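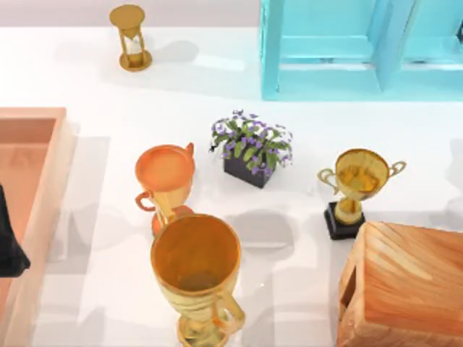
Fig. 1. Hourglass, trophies and a potted plant on a white tabletop (computer rendering).

Week 4: Keeping time before the clock

Welcome back, everybody, and thank you for the lovely messages about last week's sundial walk around Primbridge (I know it was cloudy, but we did get our ten minutes of sun!). Today we move indoors, to sand and water.

A sand glass measures a stretch of time and tells you nothing about the hour. Sailors turned one to mark their watches, and preachers kept one by the pulpit, to the relief or despair of the congregation. The flow stays fairly steady as the top bulb empties, so half the sand gone really is close to half the time gone. Water behaves differently, and a plain bucket with a hole in it slows down as the level drops. Please have a think about why before the tutorial.

Fig. 2. Fluted form with a domed top, pink shading to dark grey (computer rendering).
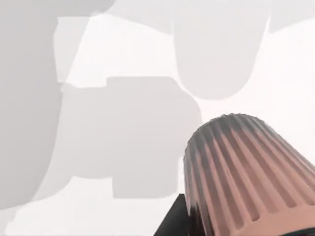 Cúc Phan wrote in after the last session to ask whether a water clock would have been any use in a Canadian winter, when surely the whole thing would freeze solid by morning. A very fair question, Cúc, and freezing is only half the trouble, as cold water also runs more slowly through a small opening.

Reading for next time: the Caltlow booklet, chapters three and four. Bring a kitchen timer if you own one, and a cup you don't mind putting a hole in.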